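# Why do we sort stuff??

Quick one for the Lalley class page, Oct 3, 2023

Got a pile of cards? Game cards, flash cards, whatever. Now find the one with the star on it. Slow, right? You flip, flip, flip. Drop one. Start over.

Sorting fixes that. You pick a rule – by color, by number, by ABC – and every card gets a home. Then you only look in one spot. Libraries do it. Mail carriers do it. Your sock drawer could do it too (maybe).

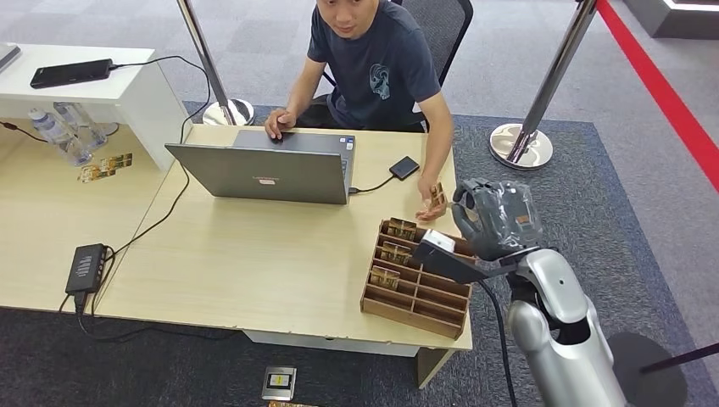

A sorting rack is just a holder with lots of skinny slots. The walls between the slots are called partitions. Good word, say it out loud. Cards stand up on there edges so they don't slide into a heap. See the brown wooden one on the desk, with three tan cards in it and each card in its own row? Lots of empty slots left. Thats fine! Empty slots mean room for more.

**Try it at home**

- Grab 20 cards. Any kind.
- Pick ONE rule. Write it down.
- No rack? Egg carton. Or fold some cardboard back and forth like a fan.
- Mix them up, ask a grown-up to time you finding one card. Then sort, try again.

Which was faster? Change the rule and go again – some rules work better than others.

Bring your times in, we'll put them on the wall.

– Bianca Gavrilă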